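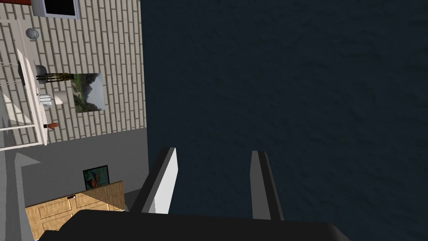

Condori: wrist-view episodes for comparing simulated grippers

Posted in November by Anwara Sarkar

Condori is a set of simulated manipulation episodes recorded from a camera fixed to the wrist of a robot arm. It was made to compare two parallel grippers, Dereo and Boteo, under the same arm, the same controller and the same furnished rooms. Everything in it is rendered. There are no recordings from real hardware in this release.

The data are meant for people choosing a gripper model for simulation, or checking whether a policy trained with one gripper carries over to another. They are a poor fit for work on grasp force (see Known problems).

Contents

The release holds 2,000 episodes, split evenly between the grippers. Each episode is a folder containing:

- wrist: colour images from the wrist camera, stored as one file per step
- joints.csv: joint positions and velocities for the arm
- gripper.csv: commanded opening, measured opening, contact flag for each finger
- pose.csv: camera pose in the room frame and in the tool frame
- meta.json: gripper name, room name, object name, controller settings, random seed, outcome

Control and images both run at 20 steps per second. The contact flags are sampled on the same clock, so a contact shorter than one step can be missed.

Episodes come in pairs. A pair shares the room, the object, the starting pose of the arm and the seed, and differs only in the gripper. The pair field in meta.json gives the name of the partner episode. Please keep pairs together when making your own splits, otherwise the same room and object placement will turn up in both training and test data.

Grippers

Both models have two straight fingers that stay parallel through the whole stroke. The finger pads are flat. Collision shapes are boxes in both cases, so differences in results should come from finger size, stroke and closing speed.

Dereo has the shorter stroke and closes faster. Its fingers take up little of the wrist image when open, and more than we would like when closed. Boteo has the longer stroke and a deeper base. The base hides a strip along the lower edge of the image at all times, and this strip is left in. Earlier tests with it masked out gave slightly worse results for reaching near table height, possibly because the policy was using the shadow on the base. We did not follow this up.

The finger faces are lit by the room like any other surface. The brightness of a finger therefore changes a great deal as the wrist turns, and the two fingers of one gripper can look quite different in a single image. Anyone segmenting fingers by colour threshold will run into this. Use the masks script instead, which works from the pose and the gripper model.

Rooms

The rooms are furnished interiors with shelves, cabinets, lamps, wall pictures and small ornaments. Some surfaces are heavily textured: tiled or brick-like walls, and large dark mottled surfaces with very little contrast. These were kept on purpose, as they affect any method that depends on feature matching.

Furniture and ornaments that are not the target object are fixed in place and can't be pushed. Contact with them is recorded as a collision and ends the episode.

Camera

One camera per arm, fixed to the wrist and looking out between the fingers. Its position in the tool frame is the same for both grippers. No lens distortion, no motion blur, no noise. A script for adding noise is included but was not used for anything reported here.

The image is not levelled. When the wrist rolls, the room rolls with it, and a good share of the images show shelves and walls lying on their side. If you need upright images, rotate them using the roll value in pose.csv. The corners left empty by the rotation are filled with black. Rotating did not help our own baseline, and it made the finger positions vary from image to image, so the default loader leaves the images alone.

Random flips should be switched off in training. A flipped image swaps the fingers while the contact flags stay as they were. We lost a good deal of time to this.

Controllers

Two controllers were used. The first is plain joint position control with a limit on speed. The second, Kudico, is a Cartesian controller that slows down as the tool nears the target pose. Half of the pairs were run with each one. A pair never mixes controllers.

Kudico gives smoother approaches and fewer collisions with furniture. It also spends a long time almost still in front of the target, so episodes are longer and many neighbouring images are close to identical. The loader has an option, skip_still, that drops steps in which the tool has hardly moved. It is off by default. The joint controller is cruder but its episodes are easier to line up between grippers, and it is the better starting point if the gripper is all you want to compare.

Task

Each episode follows the same order:

1. The arm starts from a random pose with the gripper open and empty.
2. The wrist turns until the target object is in view.
3. The tool moves to a pose in front of the object.
4. The gripper closes.
5. The tool moves back along the approach line and holds.

An episode counts as a success if both contact flags are set during the whole of the hold. The hold lasts 50 steps. There is no partial credit. Failed episodes are included and carry one of these outcome labels: not_seen, collision, missed, dropped, timeout.

The label missed is used when the gripper closes fully without both flags being set. The label dropped is used when both flags were set and at least one of them cleared before the end of the hold. A slow slip that leaves the object between the fingers is still a success.

Comparing the grippers

Boteo does better on wide objects, as expected from the stroke. On narrow objects the order is reversed, mostly through collisions: the deeper base touches shelves and cabinet tops that Dereo clears. With Kudico the gap on narrow objects shrinks but remains.

Transfer is uneven. A policy trained on Dereo images and run on Boteo tends to stop short, with the fingers open in front of the object. In the other direction it tends to go too far and collide. Training on both grippers with the gripper name as an extra input removes most of this. Full tables are in the results folder, with separate files for each controller. The averages across controllers should not be quoted alone, as they hide the effect just described.

Loading

Point the loader at the top folder and give it a split file. The supplied splits keep rooms apart, so no test room appears in training. If you only want the images from before closing, set phase to approach; this leaves steps 1 to 3 above.

Images are stored in the usual colour order, red first. The masks script expects the same order and does not check.

Known problems

- Contact force is not recorded. The flags only say that a contact exists.
- Thin ornaments on shelves have coarse collision shapes. Some collisions are recorded while there is still a visible gap.
- In a few rooms the camera can pass very close to a wall before contact is found, and part of the wall may be missing from the image.
- Measured opening lags commanded opening by one step for Boteo. This is a logging fault and can be corrected by shifting the column. It will be fixed in the next release.
- Object names in meta.json are not consistent between rooms. Match on the object code instead.

Changes in version 2

Version 2 adds the Kudico pairs and the pose of the camera in the tool frame. Outcome labels were recomputed for all episodes, and a number of successes became dropped. Results from the first version should not be compared with results from this one.

People

Room selection and rendering: Lucienne Texier. Gripper models and contact logging: Cristian Ríos. Controllers: Nelu Stoica. Baselines, splits and this card: Anwara Sarkar.

Reports of faulty episodes should give the folder name, the step number and the version. If the fault is in a mask, attach the mask as well as the image it was made from.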